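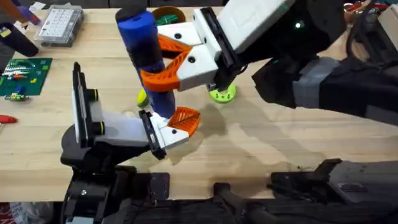
Re: [drekance-shop] Can the machines do chores yet? (was: end of day tidy at Cultwood)

Quick one, typing between jobs, so excuse the state of it. Answers to Lionel inline, then my own bit after. Trimmed his message some, full thing is in the archive.

Lionel Pons wrote:

> Following up on what came up in August. We lose a good chunk of every
> afternoon at Cultwood to clearing benches. Tools back, parts back in
> bins, wipe down, sweep. People hate it and it gets done badly. I have
> now had two sales calls from firms that say an arm can do this. One
> of them used the phrase "end to end."

Ask them end to end of what. I had the same call from Weler I think, or someone reading off the same sheet. Lovely video. Clean bench, four things on it, all different colors. Our benches don't look like that and neither do yours.

> My questions to the list, since some of you have arms running:
>
> First, can it pick up ordinary stuff it was not set up for? Not
> boxes. Stuff. The things that are on a bench at the end of a day.

Some. More than I would have said a year ago. Anything the size of a hand, fairly stiff, with room on both sides for fingers to get in, decent odds. A ball is OK if it doesn't get nudged first. Cylinders are OK standing up and worse lying down, they roll when the first finger touches. Flat things are bad. A disc lying flat on the table is a miserable object for two fingers, you get the rim or you get nothing. We've ended up pushing flat stuff to an edge and letting it hang over, then pinching it. Works. Slow. Looks drunk.

Small parts, forget it for now. Anybody who tells you it will sort loose screws into an organizer, ask to see it done with your screws and your organizer. Same with boards that have pins sticking up. I won't let it near a circuit board, the fingers are soft but the arm behind them isn't.

> Second, what do two arms get you over one? The price about doubles
> and I would like to know what for.

OK this is the one I have real opinions on. One arm can pick and place. It can't really fix a bad grip. It picks a thing up at a silly angle, and then it has to put it down and try again, and putting it down at a silly angle is how you get it on the floor. With two, the second arm can come in and take it by the other end. That is what we've spent most of our time on, passing a blue cylinder between the two of them, because so much tidying comes down to "hold this differently." Hold it so it goes in the slot. Hold it so the cap end is up.

Numbers, since someone will ask. 600 tries at the pass, 355 good. Good means the thing ended up in the second gripper and stayed there until the arm got home. No partial credit. Most of the bad ones were the receiving arm closing a bit early or coming in too low and knocking the end. Next most was the giving arm not letting go when it should, so you get a tug of war, which is funny the first time.

Is that a chore done? No. A kid clearing the table who drops that many plates gets sent out of the kitchen. But it used to be much worse and nothing on the hardware changed in between, only more examples and somebody re-doing the finger mounts.

> Third, wiping. Everybody shows me picking up and nobody shows me the
> wiping. The wiping is half the job.

Yep. Wiping is harder than it looks and it's harder in a boring way. The arm can drag a cloth in straight lines all day. Knowing what is dirty is the problem. On our bench the wood has dark streaks in it already, plus shadows from the arms themselves, and then you get a big dark patch with ragged edges in the middle of everything. Person looks at it and knows in a second if it wants a cloth or if that's just the wood now. The camera has to guess. You can go the dumb route and wipe the whole top every time, which means clearing it fully first, which is the picking up problem again. So no, not yet. Not with stuff on the bench.

> Fourth, how much babysitting? If I have to stand next to it I may as
> well hold the broom.

You'll stand next to it. Sorry. We have someone in reach of the stop button any time it moves. Not all that much happens, but it happens fast. Also somebody has to reset the table, somebody has to notice when a finger has worked loose on its screws, someone has to pick up whatever it put on the floor. The hours don't go away, they change shape. If your guys hate tidying they may hate this less. Might be worth something.

> Last, cost. Zieliński quoted me 900 a month for one arm, gripper and
> support, two year term. Is that sane?

Can't speak to their kit, never used it. Two years is too long, full stop. Whatever you sign for will look old well before that. Ask for a short trial on YOUR bench, in its end of day state, don't tidy up for them. If they ask you to clear it first, you have your answer. And get the grippers in writing, fingers are a wear part, so who pays for them and how fast do they ship. We print our own housings and mounts now, so a cracked one is an overnight problem and not a two week problem.

End of Lionel's stuff, my bit now.

What I would look at if I was in your spot is the view from the wrist. Sales videos are all shot from the side where it looks graceful. The wrist camera is what it has to work with, and its humbling. The fingers take up a lot of what it sees. Stuff hides behind them at the exact moment you care. Second arm drifts in and now there's a black wrist and a cable loop between you and the far end of the table.
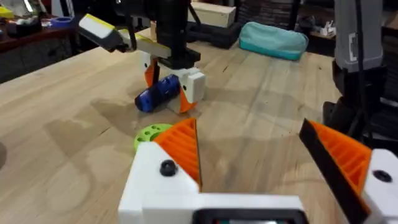 Wrist view, fingers open. The other arm has the blue cylinder on its side just above the table.

See how much of the green disc is lost behind the finger pad on the left. Move the arm a little and it's there again, but it has to know to move. People do that without thinking, lean over a bit, look round the thing in the way. Teaching the lean has been more work than teaching the grab. We do have a fixed camera on the bench too and that helps, though then the arms block that one instead. Pick your poison.

Other thing. Storage. Everyone asks about grabbing and hardly anyone asks about where it goes. A box with an open top is great, robots love an open box. A zippered pouch is a nightmare, I have not seen one do a zip on a soft pouch yet without a person holding the other end. Drawers depend on the handle. Compartment trays, see above. So before you spend a cent on arms, go round Cultwood and ask of every item, could this live in an open bin? If most of it could, then maybe there's a machine job in there someday. Also your people will tidy faster tomorrow, for the price of some bins. I'd do that first regardless.

My list, for what its worth, strictly our bench:

Tools into an open bin: yes, slowly, with a person near.
Balls, tubes, chunky stuff: mostly.
Flat stuff: if you let it cheat with the table edge.
Turning a thing around between two arms: see the numbers.
Small parts into compartments: no.
Wiping around things: no.
Sweeping: haven't tried, don't want to.
Cables: ha.
Zips, lids with a twist, bags: no, no, no.

For home stuff I'd say the same and a notch worse, since a home has more soft things and nobody in reach of the stop button. Somebody asked off list about loading a dishwasher. I wouldn't put my own plates in front of ours.

Would I still buy the two arms? For us yes, because finding out is the job. For you, Lionel, with benches to clear and people waiting to go home, hold off. Bins now, ask again next August. If you want to come by and bring a box of whatever is on your worst bench, please do, I'd like to see what it makes of strangers' junk. Mornings are better, the light comes in low later on and the shadows give it fits.

Has anyone here tried the wipe with a light held down low to the side, to pick out what's wet? Saw it mentioned in an old thread and cant find it again. Also interested in finger pads, our orange ribbed ones are fine on smooth round stuff but I don't know what lasts. Reply on list please so it ends up in the archive.

Got to run, compressor's going.

R.

--
drekance-shop mailing list
To leave, send a blank message with "unsubscribe" in the subject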